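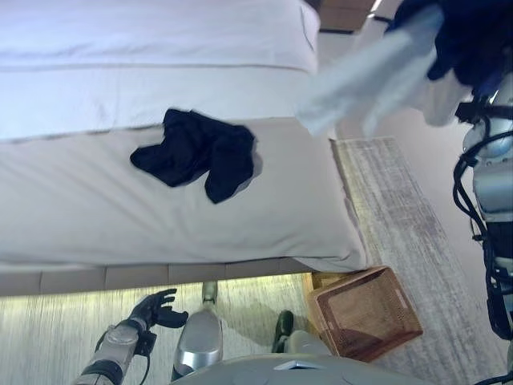 How I Keep Socks Off the Bed (A Basket, a Fold and a Bit of Stubbornness)
Posted 5/21/22 by Efua Wumbei

I make my bed every morning and I love doing it, and then by lunchtime there's a pair of socks on it. Every day! Black ones, usually, and on white bedding you can spot them from the hallway. If your bedroom is mostly pale like the one up top, with the light rug and the light bed base, a bunched-up pair of black socks is pretty much the only thing anyone's eye goes to.

I've been writing up my little house routines for Mumivero readers since last May, and this one gets the most questions, so here is the whole thing written out properly.

What you need

One open basket, low enough to drop things into without bending much
A drawer, or half a drawer
Four safety pins (optional, see the end)
Three minutes

Step 1. Put the basket where the socks already land

My first basket lived in the closet and it stayed empty for weeks. What fixed it was moving it to the floor right by the end of the bed, same as the brown woven one in the photo. Go rectangular if you can. Round ones roll into the walkway, at least mine did, and a rectangular one tucks in next to the bed base and stays there.

Get one with a tight weave too. I had a looser Andeck basket before and the toes of thin socks kept poking through and snagging on it. Run your hand around the inside before you use it, and snip off any sharp ends. I leave the tag on if it's sewn in, mostly out of laziness.

Step 2. Make the bed first

I know, you want to get to the socks. But if you pick up first and make the bed second, you'll shake the duvet and find another one. So: pull the bottom sheet flat, smooth the top layer down toward the foot, fold the upper edge back, pillows on last. Anything hiding in there will show itself, and you can lay it on top of the bed for a second while you finish.

Step 3. Decide, clean or dirty

Clean socks get folded and go in the drawer. Worn socks go in the basket. "Worn for an hour and probably fine" socks are worn socks. My husband Yaw and I went back and forth on that one for ages (he had a chair for them, the chair is gone now).

Step 4. Pick up the pair together

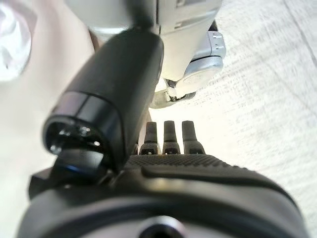
Socks get separated in the two seconds between the bed and the basket, I'm convinced of it. You grab a cuff, the other one slides off the side, and off it goes under the bed until spring. So I take hold of the whole bundle across the middle, both socks at once, with my fingers held side by side on one face and my thumb pressing from the other. The black hand in the picture has three stubby fingers lined up in a row and that big thumb off to the left. See the pad with the tiny raised dots, too? That rubbery kind of texture is what I look for in household gloves now, and if your hands get dry like mine do, a dotted glove makes slippery dress socks so much easier to hang on to.

Lift straight up, carry over the basket, and let go low. Don't throw! (I throw. I miss.)

Step 5. Fold the clean ones flat

I used to roll socks into balls and it stretched the cuffs out something awful. Now I lay one on top of the other with the toes pointing the same way, fold the toes up to the heel, then fold the cuff down over that. You get a little flat packet that stands up on its edge in the drawer. Ribbed ones hold their shape best. Very thin ones flop over, so I tuck the toe end inside the cuff.

If all your socks are black, hold both by a window before you fold. Old black goes brownish or a bit blue, and in lamplight you can't tell. I had 70 socks in that drawer when I finally sorted it, and plenty of them were "pairs" that had never met.

Step 6. Empty the basket before it's full

Mine goes down to the washer when the bottom is covered. Don't wait until it's heaped, the top ones fall out and you're picking socks up off the rug again. Turn them right side out as you load. A quick shake of the basket upside down over the trash gets the lint out.

A few things people have asked

Kusum Solanki wrote to ask about kids' socks. Give each kid a safety pin color and pin the pair at the cuff before it goes in the basket. That's what the four pins are for.

Can the basket hold other stuff? Mine does not. The day I put a scarf in it, in went the mail, a charger and a library book.

And for the single ones, I keep an envelope at the back of the drawer. When it won't close anymore, they turn into dust cloths.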